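Okay, I promised some of you a thread on the bench rules we settled on at Metetti, so get comfortable, I do go on a bit (sorry in advance!).

Rule one, and I will repeat it until I lose my voice: hands stay off the table while the arm is enabled. Even if the spoon is crooked. Even if it's only for a second. Pause it, say "paused" out loud, and then reach in.

Rule two is the start layout. We write down where the tray and the spoon go before the first run of the day, and whoever changes it writes that down too, with their initials. We had 527 runs in February with no layout note at all, and I still feel a little ill thinking about them.

Rule three came from our friends at Pillay, bless them. A stop button you have to walk to doesn't count as a stop button. Keep it within reach of the person watching, and the person watching does no other job, email included.

One of the table setups these rules were written for, with a spoon and tray out:

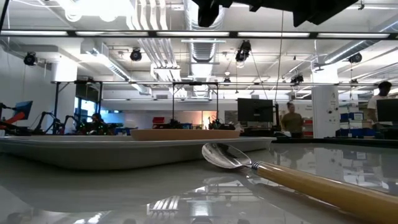
Makis Triantafyllou wrote back that he'd add a shiny tabletop rule too, as glare threw off his cameras in Trorkville for 2 weeks before they tried a matte mat. Good one, Makis, it's going on the list tonight!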